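Flattening a shipping box without wrecking it

I save every decent box that comes into the house, and I move a lot of them in November (hello, gift season!). Slit the tape, don't rip it, then fold the long flaps out and press the sides in slowly.
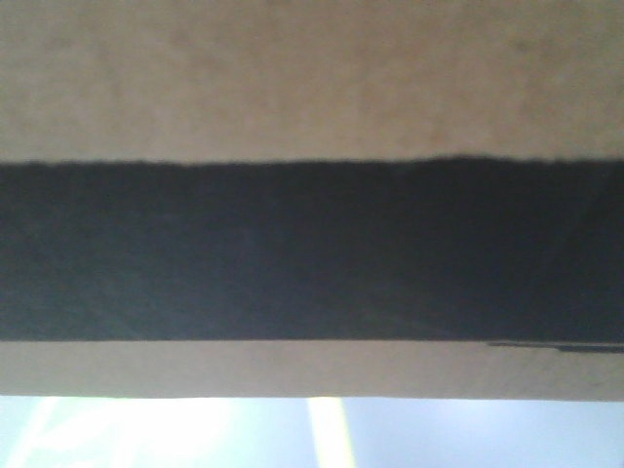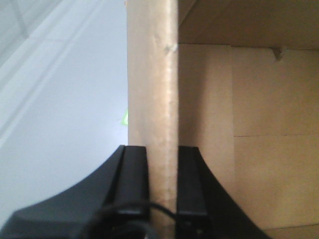

Does a small dent in the edge ruin a box?
A little crushed spot is fine for light stuff like sweaters or stuffed toys. For books or dishes I'd grab a box with clean edges.

Once it's flat, stand it upright behind a door with the others. I tie mine in bundles with Doolan twine, 2 loops per bundle, and they stay put all winter.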